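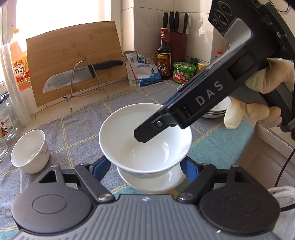
1. Introducción y objetivo

El presente informe recoge el trabajo realizado durante el segundo cuatrimestre en la asignatura de Proyecto de Robótica. El objetivo era reunir demostraciones de manipulación de vajilla en una cocina, hechas a mano con dos pinzas portátiles, y entrenar con ellas una política para el brazo doble del laboratorio. El proyecto recibió el nombre interno de Jevstead.

La tarea elegida fue separar y apilar cuencos y platos usando las dos manos. Parece sencilla, pero obliga a coordinar: una pinza sujeta el conjunto por la base del plato y la otra trabaja sobre el cuenco. Con una sola pinza el plato gira en cuanto se toca el cuenco, y eso ya lo habíamos comprobado en la práctica de la primera parte del curso.

2. Por qué demostración a mano

Se valoraron dos opciones. La primera era la teleoperación, con los mandos que ya tiene el laboratorio. La segunda, la demostración directa con pinzas de mano, en la que la persona hace la tarea y se registran la trayectoria, la apertura de los dedos y la imagen de cada pinza.

En las pruebas previas con teleoperación, apilar un cuenco sobre un plato llevaba demasiado tiempo y los movimientos salían a tirones. El operador no nota el contacto y tiende a parar antes de cerrar los dedos. Con las pinzas de mano el gesto es más continuo. El inconveniente es que la persona puede adoptar posturas que el brazo no alcanza, y hay que filtrarlas después.

3. Montaje

Las sesiones se hicieron en una encimera de cocina con la ventana a un lado, cubierta con una tela de cuadros gris azulada. Se dejaron los objetos habituales: tabla de cortar, cuchillo en su soporte, botellas de condimentos, botes y la pila de platos y cuencos blancos a la derecha. Se decidió no retirar nada del fondo para que los datos no dependieran de una encimera despejada.

Quien hacía la demostración llevaba guantes de látex de color beige. En las primeras pruebas el tono de la piel y las mangas cambiaban mucho entre participantes y queríamos reducir esa variación.

Los dedos de la pinza que sujeta la base llevan almohadillas azules de contacto. La porcelana esmaltada resbala, y antes de cada serie se limpiaban las almohadillas con un paño seco.

4. Protocolo de grabación

Cada demostración seguía el mismo orden:

Colocar el cuenco sobre el plato, dentro de la zona de trabajo.
Sujetar la base del plato con la primera pinza y esperar un segundo.
Acercar la segunda pinza en diagonal y meter la punta por debajo del borde del cuenco.
Cerrar, levantar y dejar el cuenco en la posición de destino.
Soltar el plato y volver a la postura inicial.

Se trabajó en series cortas, con un descanso entre ellas. La posición inicial del conjunto se cambiaba en cada repetición. Si la vajilla se golpeaba o se caía, la toma se guardaba en una carpeta aparte y no se usaba para entrenar.

5. Datos obtenidos

Se grabaron 700 demostraciones en 3 semanas. De ellas se descartaron 169. Las causas principales fueron la pérdida de seguimiento cuando una pinza tapaba a la otra, las posturas fuera del alcance del brazo y los errores de sincronización entre las dos pinzas.

La sincronización fue lo que más trabajo dio. Al principio cada pinza usaba su propio reloj, y el desfase crecía a lo largo de la sesión. Se resolvió haciendo un cierre simultáneo de ambas pinzas al empezar cada serie y alineando las señales con ese pico. El script está en el repositorio del grupo, en la carpeta Hayes.

6. Entrenamiento y pruebas

La política se entrenó con las imágenes de las dos pinzas y la apertura de los dedos como entrada. En el brazo doble se montaron dedos con la misma geometría. Las pruebas se hicieron en el laboratorio de Brosuvthorpe, sobre una mesa distinta a la de grabación.

El sistema sujeta bien el plato en la mayoría de los intentos. El fallo más repetido está en la segunda pinza, que a veces entra demasiado en el cuenco y toca el fondo. Creemos que influyen los reflejos del esmalte, sobre todo con luz directa de la ventana. Con la persiana bajada el fallo aparecía menos, aunque no se hicieron intentos suficientes para dar una cifra.

7. Limitaciones

Toda la vajilla usada era blanca y lisa. No se probó con cuencos de color ni con platos llanos grandes. Tampoco se midió la fuerza de cierre, por lo que la política solo controla la posición de los dedos.

8. Trabajo pendiente

Repetir una parte de las grabaciones con luz artificial y añadir vajilla de otros materiales. Revisar el filtro de alcance, que ahora elimina tomas que el brazo sí podría ejecutar. Pasar los datos al formato que pide Cerkgate antes de julio.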